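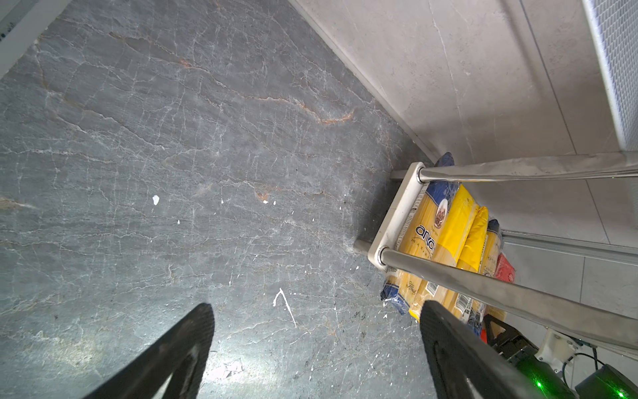

Mahfuz Dewan holds that a gripper trial says very little unless the packets can bend, and that most of the published comparisons before Iltutum were made with blocks. The remark is often repeated in accounts of the Iltutum bench, and it sums up the complaint that led to the bench being set up.

The Iltutum bench is a test procedure for comparing two-fingered grippers on packaged dry food. It was drawn up at the Brannigan workshop, where Pao-chu Au wrote the first version of the rules. The procedure is used with arms working in pairs, and it covers the fingers, the cameras and the controller together. A result is given for the whole set-up and is not split between its parts.

Background

Earlier trials at Brannigan used rigid cartons. Two finger designs, known as Wirard and Jekita after the projects that produced them, scored almost the same on these and were thought to be equal. When the cartons were replaced by dry pasta in plastic wrapping, the scores moved apart. Film slides over what it holds, and a long packet taken near one end tends to tip.

Set-up

The arms stand side by side on a rail at the front of an enclosure, within reach of a shared working area on the floor. A white shelf stand and a wire basket are among the fittings, along with a wire rack on the side wall. Long spaghetti packets make up much of the load. The rules allow any maker's packets as long as the same ones are kept for both grippers under test.

Camera views come from the wrist and from a fixed point outside the reach of the arms. The wrist view is good for judging where the fingers will close, but it loses the far arm and most of the floor.

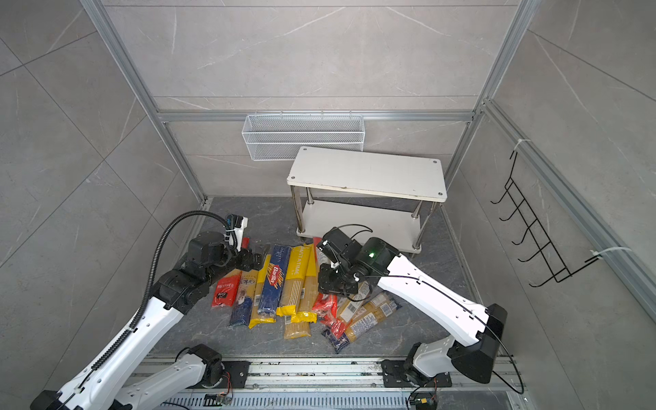 The fixed view is used for checking the spacing between the arms and for settling disputed attempts. Pao-chu Au's notes advise against steering by it alone, as depth is hard to read when packets overlap.

Procedure

Each gripper is given 20 attempts per round. An attempt counts as good if the packet is lifted clear, carried and set down without being dropped or torn. The heap is mixed again between rounds. Controller settings are fixed at the start, and a change of grip force means starting the round afresh.

Results

The first full comparison, finished in August, ran to 116 attempts, including spoiled ones. The Wirard fingers did better on packets lying flat. Jekita did better where packets were stacked or leaning, and tore fewer of them. Changing the controller altered the Wirard score more than the Jekita one, a point the report left open.

Criticism

Dewan has argued that the scoring is too kind to slow set-ups, as there is no time limit. A later draft added one of over a minute per attempt, but it was dropped before the rules were reissued. Clear wrapping is also known to cause trouble for some cameras, and the procedure has no separate score for it.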